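Permethrin-treated bed nets for a long field stay: how many washes before I need a new one?
Posted in Travel Health > Malaria and other mosquito-borne illness
June 2025

Storkico_dad

I am going to be posted upcountry for a stretch of months with a small company that does water testing. The area has malaria all year and gets worse after the rains. The company is giving each of us a treated net, a supply of repellent, and a letter for the travel clinic so we can get tablets. I have the tablets sorted out with the clinic and I'm not asking anyone here to second-guess that.

My problem is the net. The one they gave me is a Plirine double, rectangular, white, with loops at the four corners. It came in a plastic bag with one folded sheet of instructions, and the sheet has a number of washes on it that has been smudged by damp so I can't read it. The person before me in the same post had the same kind of net and washed it every week because of the dust. By the time he left he was getting bitten through it at night, or he thought he was. He did not get malaria, but a coworker in the next room did, and she was in bed for nine days.

So what I want to know is this:

How often can I wash a treated net before it stops working? Does it matter what soap I use? Can I re-treat it myself, or should I just bring a second one? And is there any point in a net at all if the treatment is gone, as long as there are no holes in it?

I've read a few pages on this and they don't agree with each other. One says treated nets last for years. Another says to replace them after every season. A third was selling nets, so I stopped reading.

Other details, in case they matter. The room has screens on the windows but one of them doesn't close properly. There is a ceiling fan when there is power. The bed is a standard single with a foam mattress, and the double net is meant to hang down all the way around and tuck in. My arm ends up against the side most nights because I sleep at the edge. We are asked to keep a list of who has taken their weekly tablet on the board in the shared room, and I would like to add the net washing to it if there is some sensible schedule.

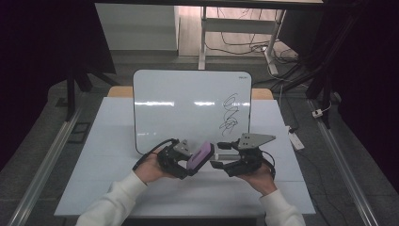
Chidubem Nwachukwu

Washing it every week is too much. That is almost certainly what happened to the net of the person before you.

There are two kinds of treated net and it makes a big difference which one you have. The older kind was dipped in insecticide after it was made. With those, the treatment sits on the outside of the fibers and it comes off quickly, in a few washes. The newer kind is long-lasting, with the insecticide built into the fiber or bound to it with a coating. Those are made to stand up to around twenty washes under test conditions and to last three years or so in normal use. "Normal use" is doing a lot of work there. Nets in dusty houses, with kids, near cooking fires, often wear out sooner.

I don't know the Plirine nets. Look at the label sewn into the seam, not the paper sheet. If it's a long-lasting net it will normally say so. If there is no label or it says "dipped" or "treatment kit included," treat it as the older kind.

On washing:

Use cold or lukewarm water and a mild bar soap. No bleach, no strong detergent, no soaking overnight. Don't scrub it on a stone or a board. Rinse, squeeze gently and dry it in the shade, since sunlight breaks down the insecticide faster than most people expect. Pour the wash water into a latrine or a hole in the ground well away from any pond or stream. It is very bad for fish.

Wash it when it is dirty, and no more often than every three months. For dust, take it down and shake it outside. That gets rid of most of it and costs you nothing in treatment. Tie it up in a knot above the bed during the day and it will collect less dust in the first place.

If you got a brand new long-lasting net, hang it in the shade for a day before you sleep under it. Some people get a tingling face or runny eyes for the first night or two otherwise. It passes.

On your last point, an untreated net with no holes is still worth having. It keeps mosquitoes off as long as you aren't touching it. They will bite straight through the mesh if your arm is up against it, and it sounds as if yours would be. A treated net gives you some cover even then, and even if it has a small hole or two.

You have a double net on a single bed, so use the extra width. Hang the corners wider than the bed, so the sides slope in under the mattress and don't lie right next to you. Strings to the walls work well. Check the sides with a flashlight once you're in, and check for holes once a month with your hand spread behind the mesh. Sew small ones up with ordinary thread.

Last thing. If you get a fever out there, get tested that same day, net or no net, tablets or no tablets. Also tell any doctor where you've been if you get a fever in the months after you come home.

undix77

just buy two. I paid 90 for mine and it came with hooks. never washed it once in five months and was fine. the fan helps more than people think, they can't fly well in moving air. fix the window too

Isah_fieldnotes

Chidubem's answer is the right one. I'm adding some things from running a field house for teams of six to eight people, and I have a different view on re-treating.

Re-treatment kits do exist, and you will still see them in some pharmacies. I would leave them alone. They're meant for untreated nets, the dose depends on the size of the net, and people get it wrong in both directions. I've seen one net that was stiff with the stuff and another that had been done with a garden product, which should never go near a bed. Putting a kit on top of a long-lasting net gains you very little. If the net is worn out, replace it. For a stay of under a year I'd take one long-lasting net and one spare still in its bag, kept out of the heat and the sun.

Buy the spare before you go, from a place that can tell you the make and when it was produced. We ordered 300 once for a village handout from a supplier none of us had used, and 127 of them had no label of any kind. We had to send the whole lot back. That was in March, with the rains coming, and it was a bad few weeks.

About your schedule. Writing it up where all of you can see it is the best part of your plan. In our house the tablet list started as a paper sheet on the fridge and it got lost twice. We moved it to a whiteboard with a row for each person and columns for tablet, net checked, and net washed. Write the date of each wash, not a check mark, or after two months there will be an argument over which wash it was. Use the same day each week for the tablets and do the net check at the same time on the first week of the month. The board will be wiped by accident sooner or later, so have one person copy it into a notebook each week. A felt eraser like the purple deli one shown here takes off a whole row in one careless swipe, so ours lives in a drawer and only comes out when the month has been copied. Sleeves do it too.
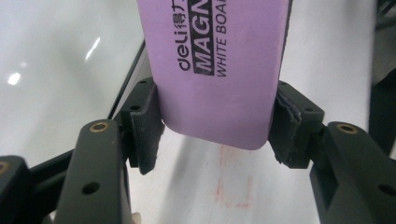

The weak point in your setup is the hour or two after sunset, before anyone is under a net. The mosquitoes that carry malaria mostly bite between dusk and dawn, and people sit outside eating and talking for a good part of that. Long sleeves, long pants, socks, and repellent on whatever is left uncovered. Put the repellent on after sunscreen if you're using both. Feet and ankles get forgotten more than anything else. I'd add one more column to your list for the repellent supply, and if your board has a maker's name printed on it like the deli on that eraser, don't let anyone write over it, as marker left on print for months can be hard to get off. Order more repellent when you're down to the last third. It takes longer to arrive than you'd like.

The window that doesn't close matters less than the net, but it's a cheap fix. Foam strip or a folded piece of old netting pushed into the gap will do until someone can look at the hinge.

Storkico_dad

Thanks. I found the sewn label and it does say long-lasting, so I'm going with a wash every three months at most and shaking it out in between. I've ordered a spare of the same kind. Strings to the walls is a good idea, I had been trying to work out how to hang it from the one hook in the ceiling.

The window has been reported. I'll stuff the gap for now.

Thread viewed 2283 times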